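The arm, week nine: bottles and bins

I moved the arm off the garage bench in November and took it to the Derkik workshop, mostly for the floor space. The base is bolted to a steel plate now and it no longer walks when the shoulder speeds up. The mount holes on the plate were 39 mm off from my drawing, so I drilled new ones.

The four-finger hand is on. I call this version Keso. I printed the brackets twice. The first set cracked at the knuckle when I overtightened the screws. The second set has thicker walls and has been fine.

This week was all about getting the hand over a bin of mixed household bottles and picking one out. I started with the bottles because they roll, lean on each other and are different heights. Boxes were too easy.

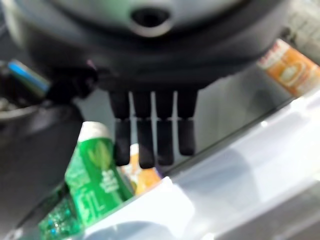
Keso over the bottles, wrist camera view.

The wrist camera is still the weak point. Anything taken while the arm is moving comes out blurred, and the detector gets confused by labels it can't read. For now I have the arm stop, wait 433 milliseconds, take one picture and then go. It's slow but the detections are a lot steadier.

I have 2957 pictures saved from the wrist so far. I labeled 983 of them by hand over three evenings and don't want to do that again. The rest can wait until I get the Notano script to draw the first boxes for me.

Other changes:

Cable run moved to the outside of the forearm.
New power supply. The old one dipped whenever all four fingers closed at once.
Speed limit on the last joint cut in half.

Still open is what to do about the bin wall. If a bottle leans against the side, there isn't much room for a finger to get down behind it. I may try thinner fingertips, or have the hand push the bottle toward the middle first. I'll print the tips this weekend and test them Monday night.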